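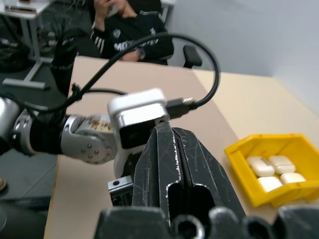 White module with silver trim, black USB cable plugged in.

Asunport Night Kitchen: staff safety walk-through
May 1, 2021
Checked by Marietjie Rampersad

Panic button under counter: works. Police line answered on the second try.

Front door lock: sticks. Same comment as December — same lock, too.

Incident log: last entry is the assault on the fry cook. Case number 3359 copied in. Witness names still missing.

Closing shift, two people minimum: met on paper. One of the two was at home.

Complaint notice in staff languages: posted, behind the mop.

Parking lot light: out. Wekton quoted 840 for the repair. Owner is thinking it over.

Refusing service to drunk customers: staff know the rule, manager had to look it up.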